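My sister asked what I do at work now and I told her I pick up toy bricks. She said so does she, and nobody pays her for it.

The long version is that I hold a pair of hand controls in one room and two robot arms copy me in the next, and after enough goes at it the arms are meant to manage without me. Vimala Suvarna, who runs the project at Iltotari, calls this "demonstrating". I have a certificate in it. The training took 20 minutes.

Our target for April was 300 good demonstrations. A good one is smooth, unhurried and free of second thoughts, so you can see why I was hired. If I hesitate over a red brick, the arms will learn to hesitate over red bricks. Vitalii scratched his nose with the left control in his hand once and we had to throw out the whole run.

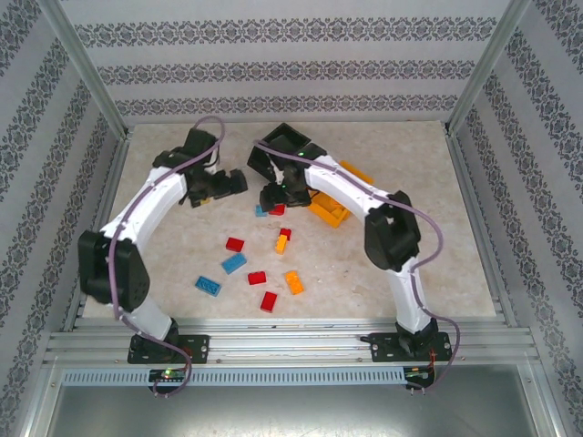
Issue 108

You get attached to a side. I'm a right-arm person. The left is perfectly fine, everyone says so, but it always feels to me like writing a cheque with somebody else's pen. Kartini works both at once and chats about her kitchen reno the entire time, and her runs are the ones Vimala shows to visitors.

What I hadn't expected was how little I know about my own hands. I've been picking things up for decades and couldn't have told you when my fingers start to close. Now I can, and it's ruined breakfast. I reached for the marmalade the other morning and caught myself lining up the approach.

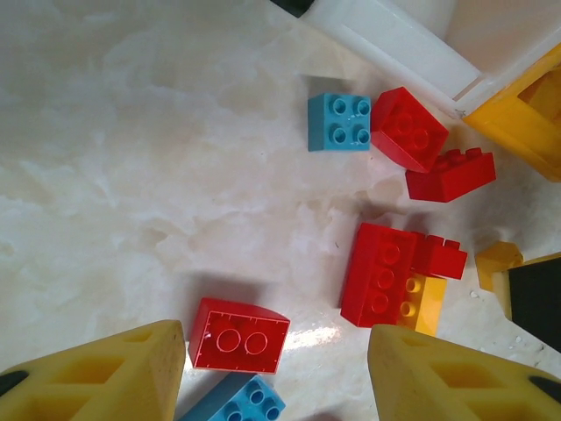

The hard part is bricks that are stuck together or lying on their sides. A person just grabs and sorts it out on the way up. Do that with the controls and you've taught a machine to grab and hope, and Izzati will find it in the recordings and colour your row orange in the spreadsheet. I'm on row 711. It's a fairly orange neighbourhood.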